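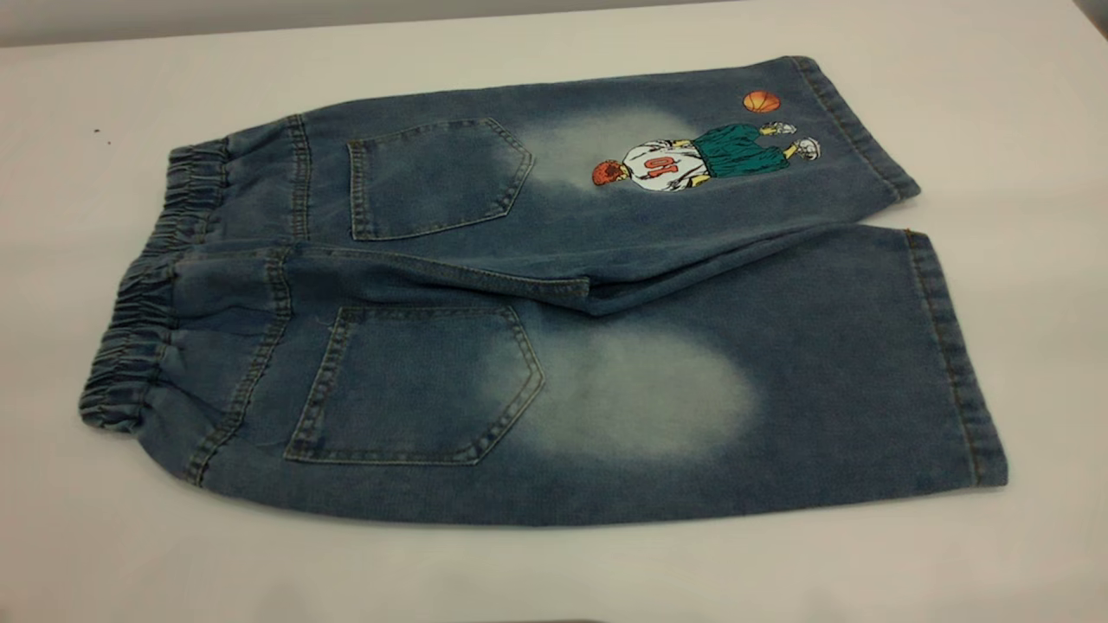

Clakex Backup: your questions answered

What does the plugin do?
Clakex saves a copy of your website's database and files, and keeps it somewhere safe for the day you need it. You choose how often it runs, and after that you can happily leave it be.

Will it slow my site down?
It shouldn't, no. The work is split into small batches, and most of our users (bless them, they do write in!) run it overnight when things are quiet.

Can I use it on more than one site?
You can. The Zavov licence covers 2 sites, and the Oravec licence covers 8, so there's plenty of room if you look after websites for friends or clients.

My backup is missing some product photos. Why?
Have a look under Settings, then Media, and see whether "Skip large uploads" is ticked. Shop owners using our Skina theme run into this one quite a lot, and unticking the box before the next backup puts it right. 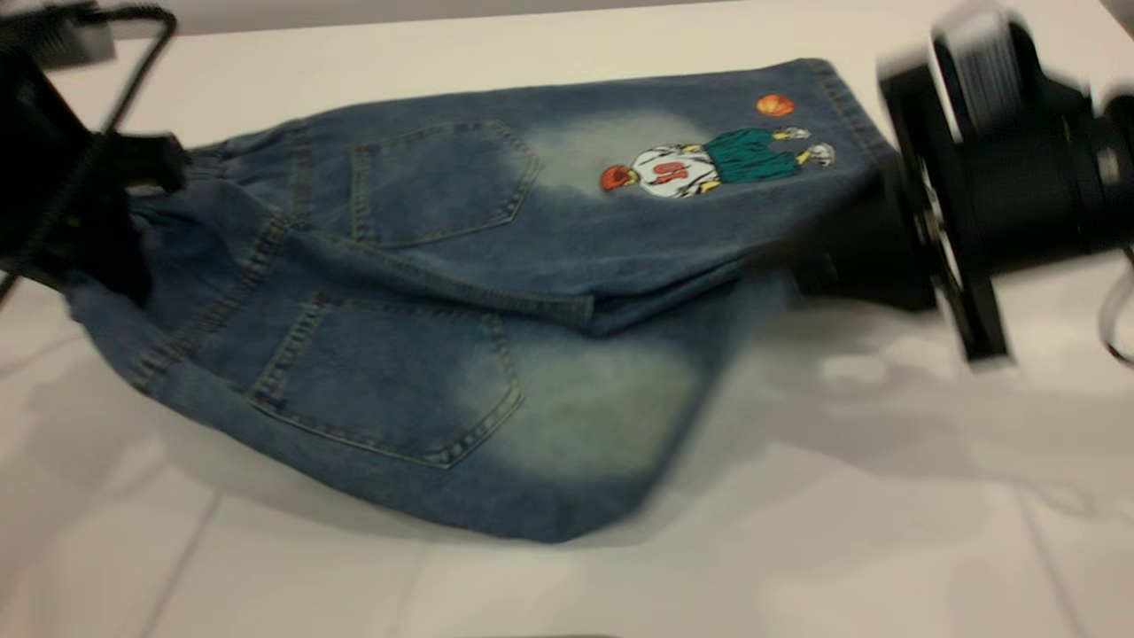

Denim shorts, back pockets showing.

How do I restore an older copy?
Open the Backups screen, pick the date you'd like and press Restore. Do take a fresh backup first, just in case you change your mind halfway through your cup of tea.

Page last updated 2019-06-13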